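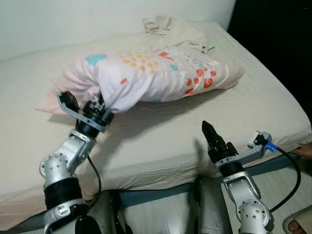 Housekeeping & Laundry Operations > Automation
Reading time: 2 min

Two-arm unit on bed making: how do you count the attendant's time?

Posted 6/23/25 by Janka Danko

We run a 225-bed staff residence. Stirex has one two-arm unit on trial with us for bed making, pillowcases included. An attendant stays with it for the whole shift. Management wants to book the beds as robot output and cut attendant hours to match. The attendants say they are still working, only differently – stripping, fetching linen, standing by. In June the log shows 2,783 pillows handled, 2,152 of them without a stop. How should the remaining ones be recorded, and whose time is it?

3 replies

Jailson Lopes
Book both. Machine time goes on the asset, attendant time goes on the person, and neither is subtracted from the other. At Caldeira we used three codes: attending, intervening, manual. Attending means within reach of the bed and free to do nothing else. If you leave that code out, the hours vanish from the sheet while the person is still in the room.
For your log, the 631 stops are interventions. Record the duration of each, and the cause if the attendant knows it. Ours were mostly soft fabric bunching at the grip point. Also revise the job description before the hours. Our attendants were clearing faults for months on a cleaning grade, and the regrading took longer than the installation.

linen_room_19
just count finished beds. worked for us

Nitgate user
Depends on your contract. Ours had a clause on staff supervision that set one attendant per unit until sign-off, so there were no hours to cut. Check yours. Ask about rotation too – we swap at two hours, as standing by is tiring in its own way.

Share (4) | Comments (19)
Tags: bed making, staffing, time codes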